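Equipment Planning for the Terano Sorting Cell
Project report, section 3: Budget and purchasing

The department gave us a limit of $4,000 for the Terano cell, with orders due in November. The arm is already on loan from the Skurnstead lab, so the money has to cover the work surface, the camera and its mount, a gripper, and spare parts. We did most of the planning in simulation first, so that we would not pay for parts that did not fit the layout.

We asked two suppliers for prices. Jääskeläinen quoted $149 for a fixed camera bracket and $49 for the shorter version. Paltenness sells only a complete mounting kit, which went over our share for that item. Shipping from both takes 8 working days.

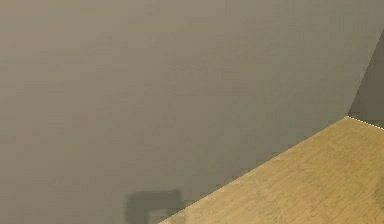 Camera placement affects the budget more than we expected in the first draft. A bracket that points the wrong way means buying a second one or drilling new holes. In the simulated view the plain wall takes up most of the picture, and the pale wood surface fills only a wedge at the lower right, with nothing on it. A camera aimed like this would spend most of its pixels on the wall. We want the work surface to fill at least half of the view before we commit to a bracket length.

For this reason the bracket is listed as "pending" in the order table. The gripper and the spare fingers can be ordered now, as neither depends on the camera. We also moved the second light to the optional list. The rendered lighting is soft and even, but we do not know if the real room will match it, and a lamp can be added later from the reserve.

Remaining purchasing steps:
Test both bracket lengths in the model
Confirm the table size with Skurnstead
Send the final order form by Thursday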